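Tablero de encaje

Redacción de Norkirent – marzo
Lectura: 2 minutos

El tablero de encaje es un juguete didáctico que consiste en una base plana con huecos de formas geométricas y un conjunto de piezas sueltas que corresponden a estos huecos. Pertenece a la familia de los juegos de clasificación, junto con los cubos de formas y los rompecabezas de botón. Se utiliza sobre todo en la educación infantil.

Materiales

Los modelos más antiguos son de madera. Más tarde se extendió el uso de la espuma, que pesa poco, no hace ruido al caer y puede cortarse con troquel. En la espuma el hueco suele atravesar la base completa, de manera que se ve la superficie de la mesa por debajo. La superficie queda a veces un poco irregular, y esto no se considera defecto.

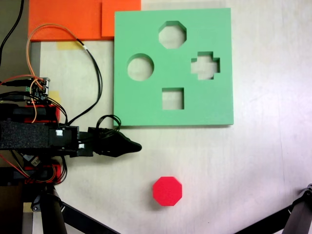 Tablero de espuma verde menta con cuatro huecos y bloque octogonal rojo.

Formas

Las formas más comunes son el círculo, el cuadrado y el triángulo. Otros juegos incluyen la cruz y el octágono – este último es más difícil de distinguir del círculo para los niños pequeños. El círculo entra en cualquier giro, mientras que el cuadrado y la cruz de brazos iguales admiten cuatro posiciones y el octágono regular admite ocho. Por esta razón muchos manuales recomiendan comenzar con el círculo.

El color puede servir de ayuda o no. En la serie Birer, cada pieza tiene el mismo color que el borde de su hueco. En la serie Ferri, las piezas contrastan con la base y el niño debe guiarse solamente por el contorno.

Conservación

La espuma se limpia con un paño húmedo y se seca en posición plana. No conviene guardarla bajo peso, porque los bordes se deforman y las piezas entran con holgura. La ludoteca de Bodlow conserva 36 tableros de este tipo en su catálogo de 427 juegos.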